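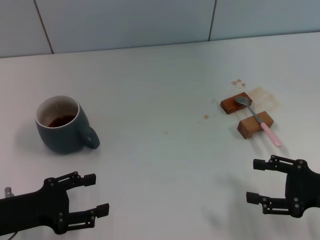

Two-arm cell at Avau with both grippers open over the table; mug, spoon and blocks set out.

Progress report to Reltness, May

The cell is set up and running the table-wiping and spoon tasks. We logged 3,283 cycles this month. Both grippers had their finger pads replaced and were re-zeroed afterward. Finger bolts are now checked every 200 cycles.
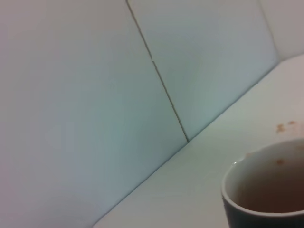

The wrist camera on one arm was drifting out of alignment, so Stasero supplied a stiffer bracket and we recalibrated. Focus is still a little soft up close. Two items remain open: a spare cable from Alaoui and the lens adjustment.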